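Speaker notes: Joint limit faults in the small-arm cell
Internal safety session, Thursday, January 8, 2026

Opening. Keep to 2 minutes. State the fault first: in December the small arm on the Skarkden table drove its elbow past the soft limit during a homing move and held there until the watchdog cut torque. Nobody was inside the cell. One gearbox was replaced.

Slide 2. Timeline. Event 3773 in the controller log is the first bad reading. The elbow encoder reported a fixed value for 700 milliseconds while the motor was still turning. The controller read this as a stall and raised the current. Pause here. Ask who has seen the same pattern on the Vevitz line.

Slide 3. Layout. Point out the spacing between the small black arm on the table and the two light grey arms on their pedestals. We use the model to replay the homing move with the encoder value frozen.

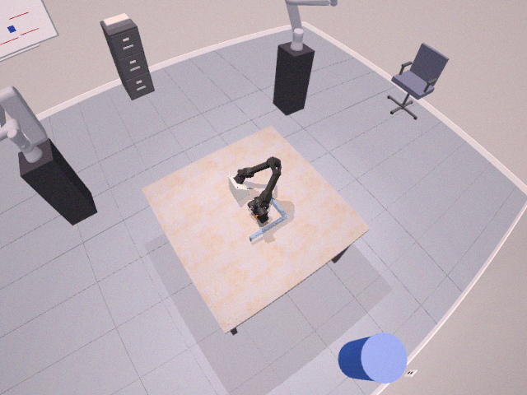 Reet Jankauskaitė
Controls Safety Engineer, Ruppert

Slide 4. Replay results. We ran 34 replays with different starting poses. The overrun appeared only when the elbow started high and the upper link had to swing down past the base. Say clearly that the model has no cable drag and ideal joints, so it reproduces the logic fault and says nothing about the gearbox damage.

Slide 5. Cause. The stale-data check ran on the bus message and ignored the value inside it. The message counter kept moving, so the check passed. Valdis Kļaviņa found this by reading the firmware, after I had spent a week on the connector.

Slide 6. Changes made.
Homing current is capped separately from working current.
The encoder value is compared with motor commutation on every cycle.
A mismatch drops torque and sets the brake. Reset is manual, at the panel.

Slide 7. Still open. The larger arms use the same library, older branch. Ilze Jaunzems has the patch under test. Until it is released, home them one at a time with the gate closed.

If asked about the watchdog: it worked as specified. The specified time is too long for this gear ratio. Krešimir Angelovski has the new calculation and can take that question.

Log extracts are in the Sivier folder, under the event number.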